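Notebook, Toltness simulation group
March, entry 10, started 9:40

Today I worked again on the rules for tool handling in the simulator. Last week we agreed that every episode must pass the same checks as a real one, but the checklist is still written for the real cell at Brakberg, and half of its lines have no sense in a rendered room. I try to write them new.

Rule 1. The scene file is frozen before the batch starts. If somebody moves one object by hand, it gets a new version number. In the Pramanik set we had 47 episodes with an old table height and we found it only at the end, so this rule stays first.

Rule 2. Speed limit of the arm is the same as in the real cell, also when no person can be hurt. I know that colleagues want faster runs. But a policy that learned at double speed must be slowed down later, and then the contacts are different.

Rule 3. For long tools (hammer, spatula, screwdriver) the collision check must include the tool and not only the fingers. At the moment the planner takes the hand as the last body. With a hammer in the grip this is clearly wrong.

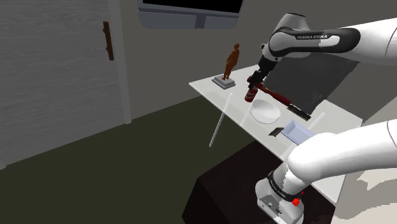

Rule 4. Grip force is written in the log at every step, with the unit. Drurkico sent us logs without the unit and I lost one afternoon for guessing it.

Rule 5. Objects that do not belong to the task stay in the scene, and their positions are logged too. An episode where another object was pushed is marked "disturbed", it is not deleted. We had a discussion about this. My opinion is that deleting makes the success rate look better than it is.

After lunch I ran the new check on the old batch of 3,000 episodes. It needs almost 4 hours, so I let it run and will read the result tomorrow.

Open points:
- Who signs a change of the scene version? Now everybody can do it.
- Is "disturbed" by contact only, or also when the object moves less than 10 mm? I would say any movement, but the solver makes small drift.
- Ask Brakberg for the newest checklist, my copy has a page missing.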